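Cindari glassware-handling fault

The Cindari glassware-handling fault was a recurring failure in a two-arm laboratory robot cell at the Zornulbridge site of Maldonado, a contract testing company. Over one winter the cell dropped or crushed glass beakers during transfers between its arms. No one was hurt. The fault is mostly remembered for how long it was blamed on the wrong part.

Background

Cindari was the in-house name for a project to automate the sorting and moving of small glass vessels before weighing. Its control software, Ceta, planned the motion of both arms and decided when each gripper should open or close. The cell was cleared for unattended running after a trial of 300 transfers without breakage. The trial used beakers from a single box, all placed at least a hand's width apart.

Course of the fault

The first breakages came within weeks of the start of regular work. In most of them a finger touched the rim of a beaker before the gripper had reached its planned height, and the glass tipped against its neighbor. Ceta recorded these moves as normal because the finger position matched the command – the software had no separate check for early contact.

Technicians first suspected the gripper and replaced the fingertips. When that changed nothing, they lowered the closing speed. Breakages became less frequent for a time, which was taken as a sign that the repair had worked. They returned in February after the work table was cleared and set up again. By then the cell had completed roughly 600 transfers in regular use.

Cause

The error was traced to the estimate of rim height. Ceta worked out the position of each beaker from camera images, and clear glass gave it few reliable edges. When one beaker stood partly behind another, the software could join the two outlines and place the rim of the rear one several millimeters too low. The gripper then came down too far before closing. Spout direction made the error worse, as the rim model assumed an even circle.

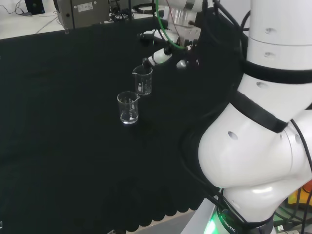 Maldonado rebuilt its acceptance test after the fault, and the new version has to be passed before any change to Ceta is released. It deliberately uses the layouts that the first trial left out. Two clear beakers are set on a black cloth, one slightly behind the other, with their spouts pointing in opposite directions, and a fingertip is brought to the rim of the farther one. The test is repeated 200 times with the glass moved between runs, and a single unplanned contact counts as a failure.

Changes to the cell

Ceta now stops an arm when the load on the wrist rises before the planned contact point. It also refuses a pick if two outlines overlap and asks for the front vessel to be moved first. Unattended running was withdrawn for 3 months and later allowed again for plastic vessels only. Glass is still handled with an operator present.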